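Section 4: Teaching the Rounds Unit to Read a Panel (and, maybe, turn a knob)
Ledel shop-floor helper, set-up guide, revised February 27, 2020
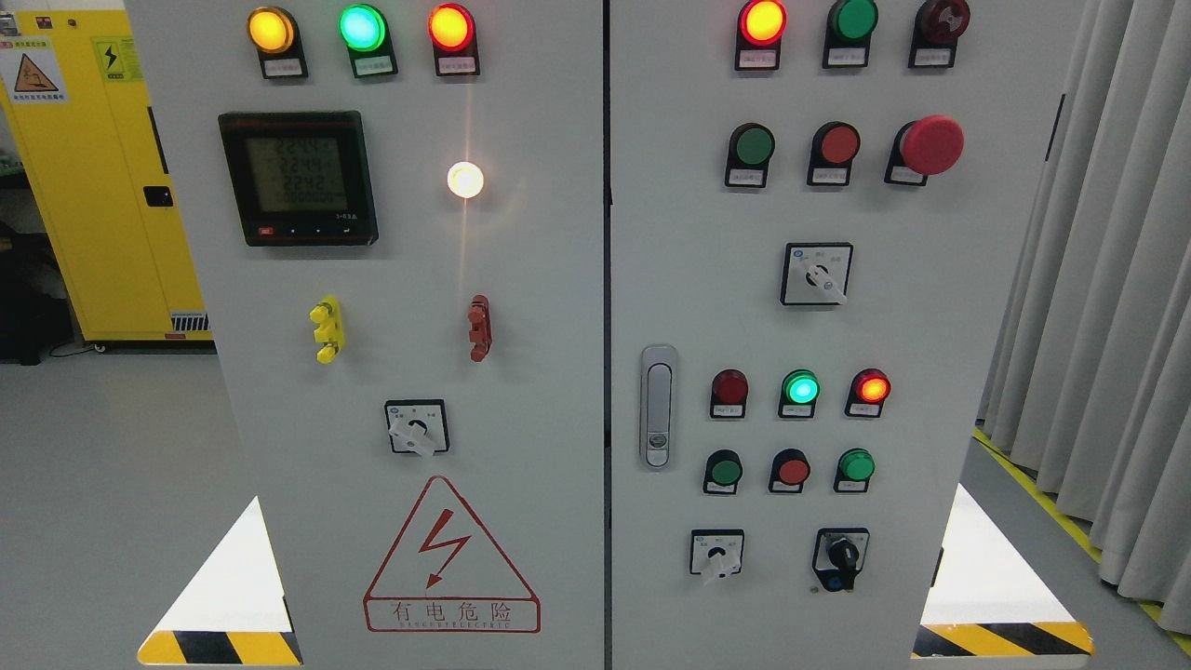
Figure 4-1. Two-door control cabinet used for the panel lesson. Meter and test terminals on the left door, emergency stop on the right door.

If you've come straight from Section 3, your unit can roll to a spot, stop, and hold its head still. Great! Now we give it a chore. The one I always start with is the panel check, the walk-up-and-look job that somebody on the floor does every shift with a clipboard and a cup of coffee.

People ask me whether these machines can do a chore like that yet. My answer is that the looking part is good and the touching part is so-so. I've run the Ledel through 1000 panel checks since last May, and it wrote down the right thing on all but 22 of them. Most of those misses were glare. Turning switches is another story, and I'll get to that in 4.3.

4.1 Before you start

You'll need the tablet with the Brusia teaching app on it, the printed label sheet for your cabinet, and a person who knows what every device on the doors is for. That last one matters a lot. I am not that person at most sites, and you may not be either.

CAUTION: The doors stay shut and latched for everything in this section. The unit is not rated for work inside an electrical cabinet, and neither is this guide. Ours has a big red-outlined lightning triangle on the left door, and it means what it says.

CAUTION: Keep one person within arm's reach of an emergency stop for the robot itself. The stop button on the cabinet is for whatever the cabinet runs. Don't mix them up (put a tag on the robot's if you have to).

4.2 Teaching the look

1. Drive the unit to its viewing spot and save it as a station. You want both doors in view with the whole top row of lights showing. If your floor has hazard tape in front of the cabinet, like ours does, keep the base behind it.

2. Open Brusia and tap New Panel. Take the reference view.

3. Draw a box on the tablet for each indicator light, then pick its color. Do this for the unlit ones too! In Figure 4-1 the green and maroon lights in the top row of the right door are off, and the red one beside them is on. If you only box the lit ones, the robot will never notice when a dark one comes on, and that's half of why we're doing this.

4. Set the expected state for each light: On, Off, or Don't Care. Get this from your panel person. Please don't copy whatever happens to be lit when you set up. I did that once and taught the thing that a fault was normal.

5. Box the meter. Choose Multi-line if it stacks its numbers. Ours shows three voltage lines near 224 and a line of zeros under them, and each line gets its own box. The three on top look so much alike that the app will offer to merge them. Say no.

6. Box the selector switches and mark each lever position by hand. The reader goes by the angle of the white lever, so give it one sample for every position the switch has. Have your panel person supply those from earlier pictures if the switch can't be moved today.

7. Type in the device names from your label sheet. The white tags under the buttons are too tiny for the camera from the viewing spot, whatever language they're in. I used to fight with this. Now I just type.

8. Run 12 practice looks and compare each one with your own eyes.

Note: Bright pilot lamps are the troublemakers. The little round white one to the right of our meter throws a flare and a streak down the door, and early on the unit logged the streak as a crack in the paint. Go to Exposure, choose Short, and try again. If that doesn't do it, scoot the station over a hand's width and redo steps 2 through 6. (Yes, all of them. Sorry.)

Note: Shiny floors and door bottoms can bounce light around too. Draw a Dauda mask over anything down there you don't need.

4.3 Teaching the touch

Okay, the part everybody wants to see. The gripper can push a plain pushbutton pretty well. It can turn a lever-type selector if the lever sticks out enough to pinch. Keys are bad. A key switch like the one at the bottom of the right door takes a twist and a bit of feel, and I have not gotten it to go reliably. Leave keys to people.

1. Practice on a dead board. We bolt spare buttons to a sheet of plywood, and I'd beg you to do the same. Never teach touch on a live cabinet.

2. Set the push force to Low and raise it one notch at a time.

3. Mark the emergency stop as Keep Out. Mushroom heads stick out farther than their neighbors and the wrist can brush one while reaching for the button next door.

4. Mark the test terminals and the door latch as Keep Out too.

5. Log at least 309 clean pushes on the dead board before you talk to your safety lead about anything else. That's our own shop number. Yours may be higher.

If the unit pushes, misses, and pushes again, turn off Auto Retry. I can't think of a button on a control cabinet I'd want pressed twice by surprise.

4.4 Saving and handing over

Tap Save Panel, name it by location, and print the one-page summary for the folks on shift. Keep the clipboard round going alongside the robot until your panel person is happy with the logs. Ours wanted a full month of both.

Gripper pad changes are in Section 5.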